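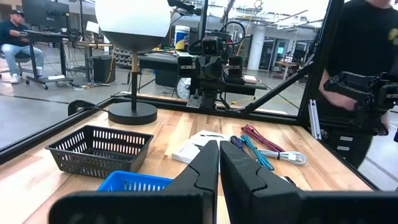 Cell 1, charging cables and the two baskets

Ticket 232 — spares and budget for second cell
Opened by: Kirstin Galbraith
Status: waiting on quote

Need a number for finger pads + bins before Tuesday. Branduton quote came back with no freight on it. Asked again. Vusetti can do the pads but min order is 36, way more than we'd use in a year. 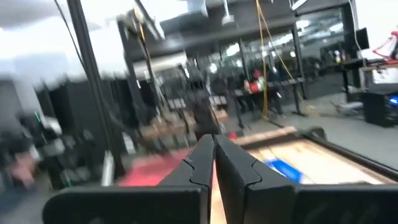

Gripper by the table rail, glass wall behind

2:15 update. Freight is $88 if we pick up at the depot. Still no lead time. Cable sets not on the quote at all, have asked them to ad those as a seperate line.

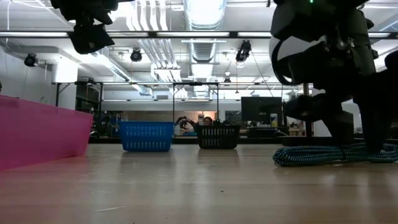 Can the pads come out of the consumables budget?
Only if the whole order stays under $2,000, otherwise it goes through as equipment and needs a second quote.

So two orders maybe — pads now, bins and cables in January. Will check with finance what colour of money the cables are.

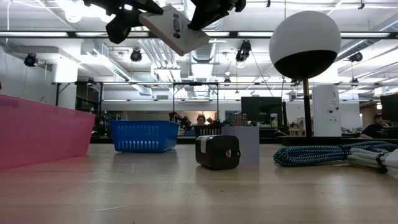 Faraji Mwakyusa: Don't split it, they'll bounce it back. Put the lot in as equipment and use Barkon for the second quote, they answered me same day last time.

OK doing that. Barkon emailed 4:40, ticket stays open.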